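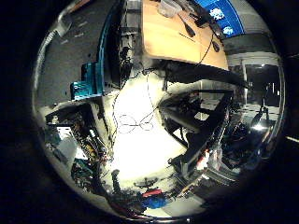

3.2 House rules for working next to a live arm

I'll say up front that when we started collecting data at Plevden we had one rule, and it was "don't stand there." That got us through the first few weeks, and then it didn't. Ka-ming Tai tripped on a controller cable in August and pulled a joint encoder plug halfway out, and the arm kept reporting perfectly sensible positions for another 10 minutes. So we sat down and wrote things out properly. The version I describe in this section is the one we froze for the study, dated October 2022 on the wall copy.

We borrowed a lot from the Koubek checklist, which was written for fenced industrial cells. Plenty of it carried over without any trouble (who holds the stop button, who calls "moving," how you hand off a session). The parts that didn't carry over were mostly about the floor. A fenced cell assumes the floor is clear and stays clear. Ours is a shared workshop, and people need to get at the wiring all day long!

Figure 2. Wrist-camera view of the workshop during the study. Loops of thin black cable lie on the floor, a black arm structure extends toward the lower right, and hand tools rest on the table top.

Figure 2 shows the two items we argued over most, cable on the floor and tools on the table. Our first draft banned both outright. Nizar Kanaan pointed out that a ban like that gets broken before lunch and then people stop reading the rest of the page, and I think he was right. What we ended up with is a pair of conditions. Cable may lie on the floor while the arm is powered if it's outside the taped sweep area and the operator has walked its full length that session. Tools may stay on a table if the table is out of reach at full extension, handle included. A cable that hangs over a table edge gets treated as floor cable, and it has to be walked too.

Open electronics got their own paragraph. Boards without a cover are allowed, but whoever wired them signs the session sheet, and no one else unplugs anything on them while the arm is live. We were strict on this one — stricter than Koubek, even — and I'd do it again.

Lighting was the rule I didn't see coming. Part of the floor in Figure 2 is so bright that it washes out, and right above that bright patch there's a heavy shadow. Our operators drive from the wrist view for long stretches, so a cable that sits in the wrong light is a cable they may miss. We now ask for a quick look through the camera before every session, with the operator naming each thing they can make out inside the sweep area and a second person on their feet checking the same area directly. If the two of them disagree, you fix the light or move the cable, and you start over.

All of this was logged in Femia, our session tracker. Over the study we recorded 1,529 sessions, and 911 of them had at least one written note against a house rule. That number looks awful on paper. Most of the notes were small stuff, like a missing signature or a tool handle poking over the line, and I was happier seeing them written down than not. We did not try to grade the notes by severity at the time, and I wish we had, so the comparison with the Brumuder site in Section 4 uses only whether a note exists.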